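Dernham Lane Self Storage
Frequently Asked Questions

Please read these before calling the office. Lertchai Pongsiri answers the phone and has said most of this out loud already.

What sizes do you have?

Units start at 5 feet by 5 feet, which holds the contents of a small bedroom or one uncle's fishing gear. The largest is big enough for a three-bedroom house if you stack well and have given up on reaching anything at the back. Sizes in between are on the rates page.

How do I know which one I need?

Guess, then go up one. People remember the couch and forget the boxes. If you end up with too much space, you can move down at the end of any month and we only charge for the smaller unit from then on. 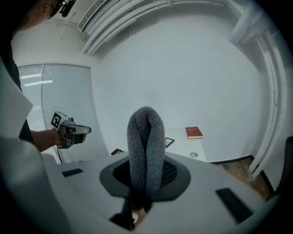

When can I get in?

The gate opens at 6 in the morning and closes at 10 at night, every day. Your code stops working at 10 sharp on the way in. It will still let you out, so please stop phoning Lertchai from inside Building C.

Is it heated?

Buildings A and B are. Building C is outdoors with a roof on it, priced to match. Put the patio chairs in C and the piano in A. We have 400 units altogether and 18 of them are heated ground-floor ones, so there is usually a waiting list, and it gets longer in October when everyone remembers winter.

What can't I store?

Food, fuel, paint thinner, fireworks, tires in any number over four, and anything alive. Houseplants count as alive. So does sourdough starter, a question that came up twice last year from two separate people.
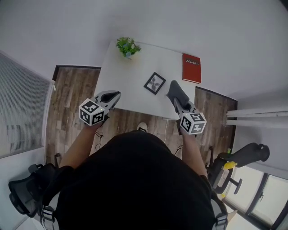 The full list is in your lease on page three, under the paragraph about propane. If you aren't sure about something, ask at the desk. We would much rather say no to you there than cut your lock off and say it later.

Can I sleep in my unit?

No. You can't run a business out of it, practice the drums in it, or hold a yard sale in front of it either. You can sit in a lawn chair with the door up and look at your belongings for as long as the gate hours allow. Many do.

Do I need insurance?

Yes. Your homeowner's or renter's policy may already cover things kept off site, so check that first. If it doesn't, we sell a basic plan through Flomell at the front desk. It covers fire, theft and burst pipes. It doesn't cover moths, and it doesn't cover regret.

What kind of lock should I buy?

A disc lock. We sell the Brernov, and you are free to buy one somewhere else. Bring two keys and leave neither of them inside the unit.

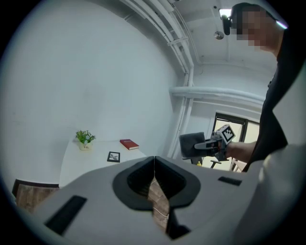 What happens if I pay late?

You get five days of grace, then a late fee, then your gate code goes quiet until the balance is cleared. After that comes a letter, and after the letter there is an auction. Call us well before the letter. Payment plans are easy to set up and Lertchai is nicer about it than this page is.

How do I move out?

Tell us ten days ahead, empty the unit, sweep it, and take your lock with you. Leaving a mattress behind costs extra.

Where are you?

457 Sulemana Road, behind the car wash. Your GPS will send you into the car wash. Keep going past it and turn left at the green fence.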